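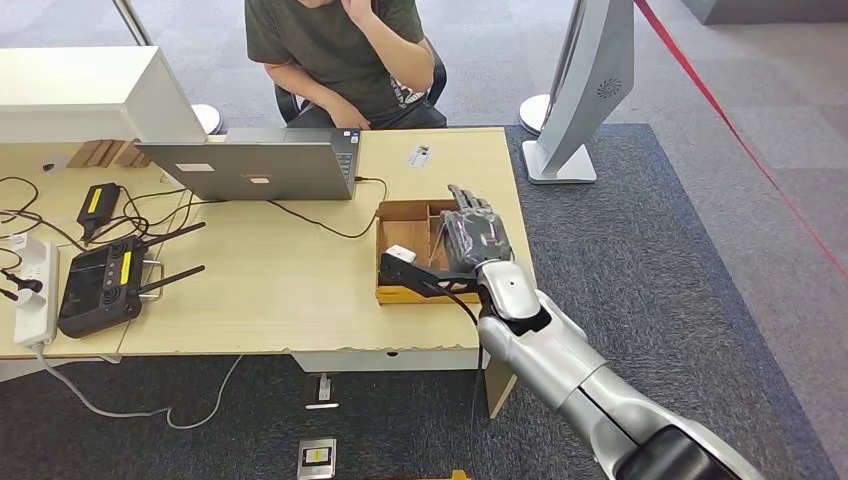
How long should bread dough rise the first time?
Leave it until it has doubled in size. In a warm kitchen, that can take 2 hours.

For one plain loaf, mix 600 grams of bread flour with a packet of dry yeast and 2 teaspoons of salt. Stir in warm water a little at a time until no dry flour is left. Knead on a floured counter until the dough is smooth and springs back when you press it. Put it in an oiled bowl and cover it with a damp towel.

In January my kitchen in Havusville is cold, so I put the bowl in the oven with only the light on.

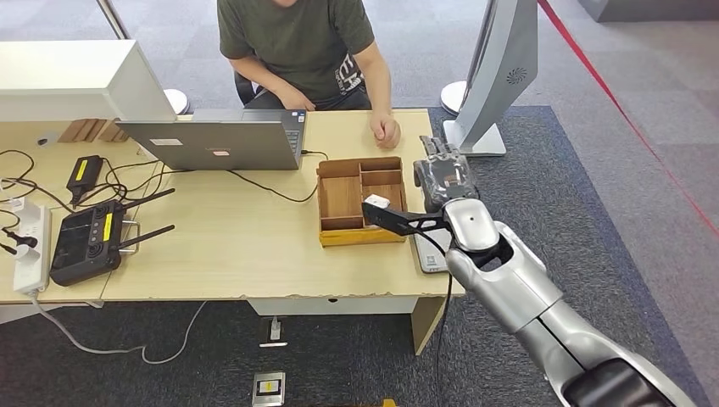

Can the dough be left in the fridge overnight?
Most plain doughs keep well there until morning. Cover the bowl tightly and let the dough warm up on the counter before shaping.

Shape the dough, set it in a greased loaf pan and let it rise again until it just clears the rim. Bake at 400 degrees until the crust is brown and the bottom sounds hollow when tapped. Take the loaf out of the pan after 5 minutes and cool it on a rack before slicing.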